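Greifer im Wohnraum: Wo die Norm aufhört und die Hausregel anfängt

Wer einen Roboterarm außerhalb der Fabrikhalle betreibt, findet für fast jede Einzelfrage eine Vorschrift und für das Zusammenspiel keine. Ein Industriearbeitsplatz hat eine definierte Aufspannfläche, eine bekannte Beleuchtung und einen Bediener mit Unterweisung. Ein Wohnzimmer hat Polster, Wände mit Gebrauchsspuren und Bewohner, die den Arm für ein Möbelstück halten. Die Firma Daveck hat deshalb im Februar ein eigenes Regelwerk in Kraft gesetzt, das den Betrieb von Zweifingergreifern mit Handgelenkkamera in möblierten Räumen beschreibt. Intern trägt es den Namen Sulledum.

Das Dokument umfasst 61 Regeln. Es ersetzt keine Risikobeurteilung nach Maschinenrecht und erhebt diesen Anspruch auch nicht. Geregelt wird, was danach kommt: das Einrichten am Ort, die Prüfung vor der ersten Bewegung, der Umgang mit weichen Gegenständen, die Ablage der Aufzeichnungen.

Siu-fong Mak leitet die Gruppe, die den Text verfasst hat. Ausgangspunkt war eine Auswertung von 1.417 protokollierten Durchläufen aus dem eigenen Haus. Die meisten Abbrüche entfielen auf Situationen, in denen zwei helle, kontrastarme Flächen aneinandergrenzten und die Tiefenschätzung die Kante an der falschen Stelle sah. Kollisionen mit harten Gegenständen spielten eine untergeordnete Rolle. »Ein Tischbein meldet sich über den Motorstrom sofort«, sagt Mak. »Ein Kissen gibt nach, und die Steuerung hält das eine Weile für freie Fahrt.«

Regel 4 schreibt daher eine Ruheprüfung vor. Der Arm wird in Beobachtungsstellung gebracht, der Greifer geöffnet, das Kamerabild ohne Bewegung aufgenommen. Geprüft wird zunächst die Geometrie: Beide Fingerspitzen müssen im Bild liegen, auf annähernd gleicher Höhe und mit freiem Spalt dazwischen. Liegt eine Spitze außerhalb, gilt die Kamerahalterung als verstellt, und die Kalibrierung ist zu wiederholen. Eine Korrektur in der Software ist nicht zulässig, auch dann nicht, wenn die Abweichung klein erscheint.

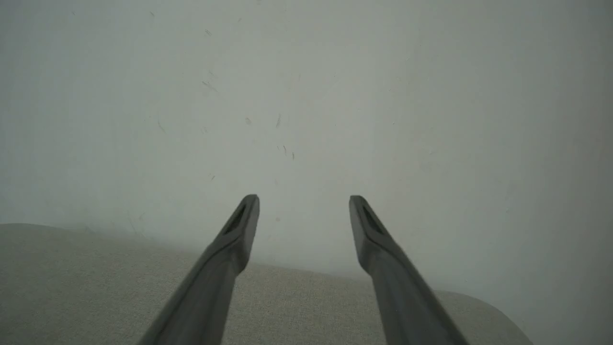 Der zweite Teil der Prüfung gilt der Schärfe. Eine Kamera am Handgelenk kann nicht im gesamten Nahbereich scharf abbilden. Daveck legt den Fokus auf die Ebene der Fingerspitzen und nimmt in Kauf, dass die Fingerwurzeln verschwimmen. Das Regelwerk verbietet ausdrücklich, unscharfe Bildbereiche zur Kontakterkennung heranzuziehen. In einer früheren Fassung war dies als Empfehlung formuliert. Sakda Srisuk, zuständig für die Inbetriebnahme, hat auf die strengere Fassung gedrängt, nachdem zwei Standorte die Empfehlung unterschiedlich ausgelegt hatten.

Der dritte Teil betrifft den Hintergrund. Flecken, Haare und feine Striche auf einer hellen Wand sind für die Bildverarbeitung unter Umständen die einzigen Merkmale, an denen sie sich orientieren kann. Sie können ebenso gut auf der Linse sitzen. Beides ist im Einzelbild schwer zu unterscheiden. Die Vorschrift verlangt deshalb eine zweite Aufnahme nach einem seitlichen Versatz des Handgelenks. Was an derselben Bildposition bleibt, wird der Optik zugeordnet und führt zur Reinigung. Was wandert, gehört zum Raum und bleibt unangetastet. Das Abwischen von Wänden zur Verbesserung der Messbedingungen ist untersagt; wer es tut, prüft einen anderen Raum als den, in dem der Arm arbeiten soll.

Für gepolsterte Flächen gilt ein eigener Abschnitt. Er unterscheidet zwischen Annäherung, Berührung und Last. In der Annäherung ist die Geschwindigkeit auf 200 Millimeter pro Sekunde begrenzt. Die Berührung darf nur mit geöffneten oder vollständig geschlossenen Fingern erfolgen, Zwischenstellungen sind ausgeschlossen. Der Grund liegt im Gewebe: Halb geöffnete Finger können Stoff einziehen, ohne dass die Greifkraft den Schwellwert erreicht. Lasten auf Polstern abzulegen ist erlaubt, das Abstützen des Arms auf ihnen nicht.

Auch Aussparungen in den Fingern werden behandelt. Schlitze und Taschen sparen Gewicht oder nehmen Einsätze auf, sammeln aber Fasern. Vor jedem Raumwechsel ist eine Sichtkontrolle mit Handlampe vorgesehen, dazu eine Notiz im Gerätebuch. Der Zulieferer Purier hat angeboten, die Öffnungen werkseitig zu verschließen. Daveck hat abgelehnt, vorerst. Die Abdeckungen hätten die Fingerspitzen verdickt, und sämtliche Greifpunkte wären neu zu vermessen gewesen.

Umstritten bleibt der Abschnitt über Aufzeichnungen. Eine Handgelenkkamera erfasst zwangsläufig mehr, als die Aufgabe erfordert. Das Regelwerk verlangt, dass der Bewohner den Erfassungsbereich vor Beginn auf einem Bildschirm gezeigt bekommt und schriftlich zustimmt. Aufnahmen der Ruheprüfung werden getrennt von den Betriebsdaten gespeichert und mit dem Ende des Einsatzes gelöscht. Kritik kommt vom Projektpartner Tu, der die Prüfbilder gern länger behalten würde, um schleichende Verstellungen der Halterung über mehrere Einsätze zu verfolgen. Mak hält das technisch für begründet und lehnt es trotzdem ab. Als Ersatz werden die Pixelkoordinaten der Fingerspitzen protokolliert, ohne Bild.

Ob das genügt, ist offen. Die Koordinaten zeigen eine Verschiebung an, geben aber keine Auskunft über ihre Ursache. Eine gelockerte Schraube und ein verbogener Finger können denselben Wert ergeben. Srisuk lässt an zwei Standorten zusätzlich das Anzugsmoment der Halterung erfassen und will die Ergebnisse in die nächste Fassung einbringen. Bis dahin gilt für Abweichungen unklarer Herkunft die Regel, mit der auch die Erstprüfung endet: Arm stromlos schalten, Halterung abnehmen, neu montieren, neu kalibrieren.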